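Pliltuvdale Fabric Share
Notes from the March meeting, 03/06/2024
Held in the sewing room at Ellery

I took the notes again, so blame me for anything that's missing. We started a little late (the front door was sticking and half of us were on the wrong side of it) and we went a little long, mainly over the lemon print. Coffee was very good this month, thank you to whoever brought the real cream.

Last month's notes

Read and approved with one fix. I had written that the iron was going to be replaced. What we agreed was that the iron was going to be descaled, and then replaced if it still spat. It has been descaled. It still spits, but less, and only on the highest setting. We're going to live with it until summer and keep it away from anything pale. I've changed the notes.

The thread drawer was also on last month's list. It got sorted by color and stayed that way for most of two weeks. I'd call that a win!

The fabric corner

This was the big item. As everyone who uses the room knows, the fabric corner (the one with the brown marble floor and the circle wallpaper) has been filling up with pieces that nobody has folded, labeled or claimed. People come in, pull something out to look at it, lay it back down any old way and go home. I do it too. I did it the day of the meeting.

We went through what we'd like to happen with a piece once it's been pulled out. One member wanted everything rolled, on the grounds that rolling leaves no creases. Another wanted everything folded, on the grounds that rolls unroll themselves the minute you turn around. We talked about this for longer than I'm going to write down. Where we landed is that large soft cottons get folded in thirds and then folded again to a width of 19 inches, and anything slippery gets rolled and tied with a strip of selvage. Small pieces can go either way as long as they end up in a basket.

If you want to see the whole print, please shake it out and hold it up by an edge. Watercolor prints especially look like nothing when they're folded, and then you open them up and there's all that pink and blue running together and you want to make curtains out of it on the spot.
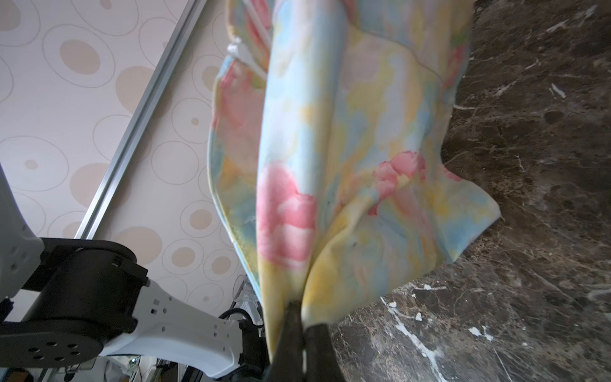

There was a side conversation about fraying. Several of the pieces that came in over the winter were torn to size instead of cut, and the raw edges are shedding threads onto everything they sit next to. The group would like anyone donating a piece to run a zigzag down the raw edges first, or at least trim the long threads off. If you don't have a machine at home, bring it in and do it at ours. It takes a couple of minutes and you can complain to the rest of us while you do it.

We also agreed that pre-washed and unwashed pieces have to be marked. I got burned on this one myself with a set of napkins that went into the wash square and came out as something else. A safety pin through the corner means it's been washed. No pin, assume it hasn't. Tags were suggested and then voted down, mostly by people who'd been around for the last time we tried tags.

Cleaning

The floor in the corner came up again. It's a handsome floor, all those white veins in the brown, and it does hide dust very well, and then you put a cream cotton down on it and find out exactly how much dust it was hiding. The black trim along the bottom of the wall is the worst of it. Lint works its way in there and a broom just pushes it along to the corner.

We're going to vacuum that edge with the narrow attachment at the end of each open session. The attachment is in the second drawer, behind the bobbins. Please put it back in the second drawer, behind the bobbins.

The wallpaper is not to be wiped down with anything wet. A dry duster is fine. One member had tried a damp sponge on a small area near the light switch and reported that she would not be doing it again.
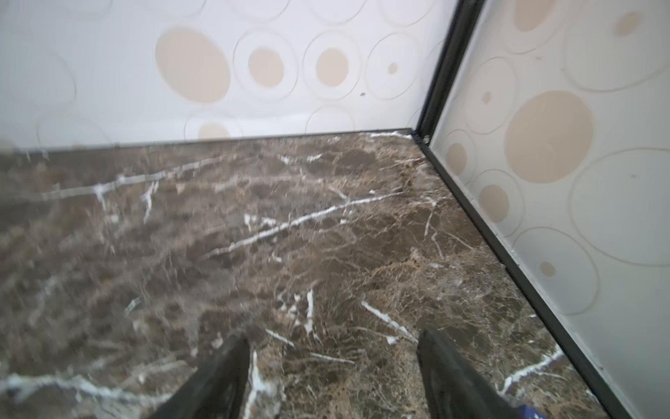
What should we be using on the marble?
Warm water with a drop of dish soap, then a dry towel. Vinegar and bathroom sprays are out, and so is the lemon cleaner under the sink, which I've now moved so it doesn't tempt anyone.

Somebody else wanted to know whether fabric could go straight on the floor at all. The feeling was that it's okay for a few minutes while you're sorting, provided the floor was done that week, but nothing gets left there overnight. If you're laying out a big piece to cut, use the old sheet from the closet underneath it.

Baskets

We have the green plastic one, which everyone likes. It's light, it has slots in the sides so things can breathe, and you can see a bit of what's in it without digging. The trouble is that it gets treated as the place for everything. At the start of the evening it had zippers in it, and a sandwich bag full of buttons, and I believe one glove.

So from now on the green basket is for folded florals only. That's the rule. Folded, floral, nothing else. The lemon print and the other fruit prints live beside it until we get a second basket, and buttons go in the button tin where they've always been supposed to go.

There was some debate about whether the pale blue and mint one with the pink flowers counts as a floral or as a watercolor. I would have thought it could be both! The vote went to floral, so in the basket it goes, near the top so people can find it. 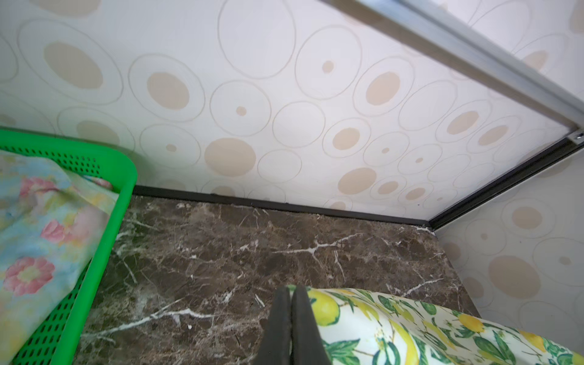 Fabric corner: floral in the green basket, lemon print next to it.

We agreed to buy a second basket along the same lines from Clustano, if they have one in a different color, so we can tell them apart without reading anything. White was ruled out for showing marks. I said yellow, for the lemons, and I'd like it in the notes that I said it first.

Budget for the basket plus new pins and a replacement cutting mat is $125. That was passed with no one against. If the mat turns out to be more than we think, the pins can wait, as we're not short of pins, we're only short of straight ones.

The lemon print

All right. The lemon print. It's the cream one with the yellow lemons, green leaves and the little white blossoms, and just about every person in the room wants it for something. Requests so far are an apron, a set of café curtains, placemats, a lining for a tote, a sundress for a granddaughter, and one request that was simply "the whole thing, please."

We tried to be sensible. First we measured, and then we measured again, having gotten two different answers. The second time we smoothed it out properly and it came up longer, which cheered everyone up for a moment. It still won't do a sundress and curtains both.

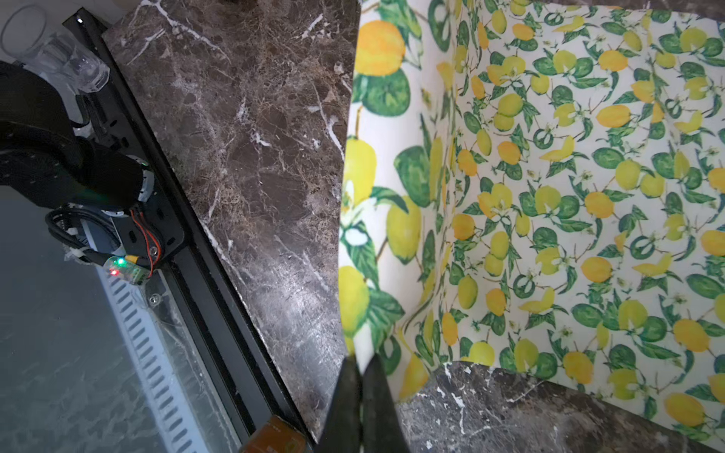
The next question was which way the print runs. The lemons look scattered, but a few of us were sure there's an up and a down to it, with the leaves mostly sitting on one side of the fruit. That matters a good deal for curtains and hardly at all for a tote lining. We didn't settle it. One member is going to take a good look in daylight and report back.

What we did settle is this. The print is held until the April meeting and no one cuts it, not even a corner, not even to check how it frays. Requests go on the sheet by the door with how much you need and what it's for. Smaller projects go first, so that more people get some, and whatever is left goes to the largest request it'll cover. The person who wanted the whole thing took this very well.

I've also been asked to find out whether the shop in Nutton still carries it. I'll call. If they have any on the bolt, then we've spent most of an hour on this for nothing and I'll be delighted.

Spring swap

The swap is going ahead in the big room downstairs. We have 23 signed up so far, and there's space for more if people are willing to share tables. Bring things clean, dry and folded to the new width if you can manage it. Scraps smaller than your hand go in the stuffing bag and don't need folding, whatever anyone tells you.

The borrowed folding tables need to go back to Nutton the same evening, so we could use a couple of people with a roomy car. Put your name on the other sheet by the door (the blue one; the white one is lemons).

Odds and ends

The door code is changing to 2076 for the supply closet only. The front door stays as it is, sticking and all.

The good scissors are back. We're not asking where they were. They've been sharpened and they are for fabric. The orange-taped pair is for paper.

A request for background music at open sessions was talked over and left for another time. We could agree on the music but not on how loud.

Things people said they'd do before next time: order the basket and mat from Clustano, call the shop (me), look at the lemons in daylight, move the loose zippers out of wherever they've ended up now, and type up the folding instructions with the width in large print for the wall. Use the removable putty, please, not tape. Tape takes the pattern off the paper.

Next meeting is in April, same room, same time. Bring a mug.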